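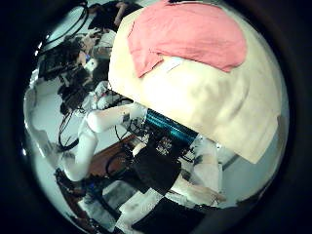
Written by Sawsan Salameh, Learning Officer, Skestmont Museum of Cloth and Clothing
For readers aged 8 to 11

How does cloth get its colour?

Look at what you are wearing today. Your socks may be grey, your jumper may be green and your coat may be red. Most of the plants and animals that give us cloth do not come in those colours. Cotton is usually a creamy white when it is picked. Wool may be white, brown, grey or black, depending on the sheep. To make other colours, people use dye.

What is a dye?

A dye is a substance that colours cloth by joining on to its fibres. Fibres are the very thin hairs that are twisted together to make thread. Paint is different. It mostly sits on top of a surface, and you can sometimes scrape it off with a fingernail. A good dye goes into the fibre and stays there when the cloth is washed.

Where did dyes come from long ago?

For thousands of years, all dyes came from nature. Many were made from plants. The roots of a plant called madder give reds, oranges and soft pinks. A yellow flowering plant called weld gives a bright yellow. Blue came from the leaves of woad, which grew in Britain, and from indigo, which grew in warmer countries such as India.

Some dyes came from animals. Cochineal is a strong red made from tiny insects that live on cactus plants. A famous purple was made from sea snails. It took a great many snails to colour one robe, so the purple cost a lot of money and was worn by rulers and other rich people.

How is cloth dyed with plants?

First the cloth is washed to remove grease and dirt. Next it is soaked in water with a mordant. A mordant is a substance that helps the dye to hold on. The word comes from a French word meaning "to bite". One common mordant is alum, which looks like white powder or small crystals.

The plants are chopped and heated gently in water until the colour comes out. The cloth then goes into this coloured water, called the dye bath. It may stay there for an hour or for a whole night. Cloth looks darker when it is wet, and a dyer must wait until it dries to see the true shade.

Blue is a special case. Cloth comes out of an indigo bath looking yellowish green. When the air reaches it, it slowly turns blue.

What changed?

In 1856 a student named William Perkin was trying to make a medicine in his home laboratory in London. He made a purple dye by accident. It became known as mauve, and soon many people wanted to wear it. Other chemists began to make new dyes, and most clothes today are coloured with dyes made in factories.

Why do colours fade?

Sunlight can break dyes down over time. This is why a curtain may be paler on the side that faces the window. At Skestmont the museum keeps 556 pieces of dyed cloth, and the oldest are stored in dark drawers. Room 2 has low lighting for the same reason.

Words to know

Alum: a mordant used in dyeing.
Dye bath: the coloured water that cloth is soaked in.
Fibre: a very thin hair of wool, cotton or another material.
Mordant: a substance that helps dye to stay in cloth.

School visits to the Dye Garden begin again in March. Teachers may write to Nkechi Effiong at the Learning Office. Each group may bring up to 32 pupils.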